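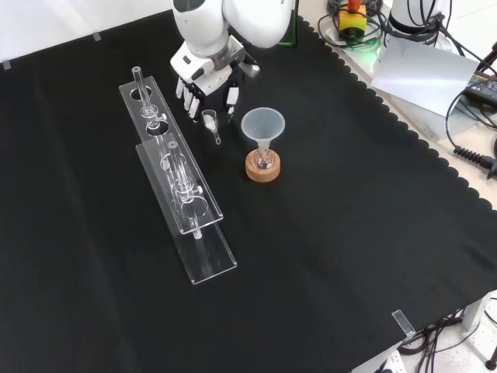

McPhee College of Education, is the accreditation real or brochure real?

Started by quillback, November 23, 2025

quillback
Looking at the one-year teaching certificate at McPhee. The site says the college is "fully recognized and affiliated" and then never says by whom. I clicked every link under About Us. One goes to a page about the founder, one goes to the campus map, and one goes back to the page I started on. Has anyone here enrolled, or better yet, gotten licensed afterward? The February intake closes soon and they want a deposit.

tarpaper_joe
Finished there two years ago. It's fine. Small classes, decent instructors, and the practice teaching is in real schools with real kids. I've been working ever since. People get hung up on paperwork.

quillback
Working in a public school or a private one?

tarpaper_joe
Private. They never asked about affiliation. They asked if I could start in two weeks.

Odalys_M
Well, there you go. A private school can hire whoever it likes. The question was about licensing. If the state doesn't accept the certificate, you've paid for a year of good conversation.

tarpaper_joe
I learned to teach there. I'd call that more than conversation.

Odalys_M
I believe you. I still wouldn't send them a deposit on the strength of it.

hm_brandt
"Recognized" and "affiliated" get used like they're the same word. Recognized could mean the state lets them operate. Affiliated should mean some university signs off on the courses or grants the degree. Neither one tells you the certificate leads to a license. Ask the state licensing office for the list of approved programs and look for the exact program name. The college name alone isn't enough. My cousin got caught that way at Ziltar, where the elementary program was on the list and the one she took wasn't.

quillback
That's useful, thanks. I called McPhee and the admissions person told me 456 graduates are "placed." I asked placed where. She said in education.

Odalys_M
Placed in education could be the front desk of a tutoring place. 456 out of how many, and since when?

quillback
She didn't have that. She did have the deposit form.

lindenrow
I'm going to stick up for them a little. I work at another small college and our front office people couldn't answer those questions either. They get a script and a phone. It doesn't make the place crooked. Write to the registrar and give it a week.

hm_brandt
A week is okay. But the form should wait too. What's the deposit and can you get it back?

quillback
$1,000. The form says refundable "subject to review." It doesn't say who reviews it.

hm_brandt
No.

Tayla Sheehan
I was in the Cinow program before they merged it into McPhee, so take this as old news. The teaching was good, I agree with Joe there. The trouble was the transcript. When I applied for my license the office wanted course hours broken out by subject, and mine had everything lumped into 146 hours of "professional studies." Took me from February to the end of summer to get a corrected one. I did get the license in the end. So it can be done, or it could be done then. No idea what they've changed.

quillback
Was Cinow on the state list at the time?

Tayla Sheehan
Yes, under its own name. Whether that carried over in the merger I couldn't say, and I wouldn't take McPhee's word that it did.

tarpaper_joe
You folks would talk someone out of a free lunch.

Odalys_M
This lunch is $1,000 subject to review.

lindenrow
Have you compared Turach? It's a longer drive for most people and the buildings are nothing to look at, but their catalog names the approving office on the same page as the courses. I looked just now.

quillback
I had crossed Turach off because it runs longer and there's no evening section. Might have to uncross it. Though I'd want to check their claim with the state too, a name in a catalog is still just something they typed.

hm_brandt
Right, same test for both.

quillback
Update. The registrar at McPhee wrote back. Polite letter, three paragraphs. The college has "a long-standing relationship with the relevant authorities." I wrote again and asked for the program name as it appears on the list. The licensing office says they'll mail me the current list if I send a request in writing, so I've done that. Not paying anybody until it gets here.

lindenrow
Post it when it comes, would you? We get asked about transfers from McPhee and I'd like to see it myself.

quillback
Will do.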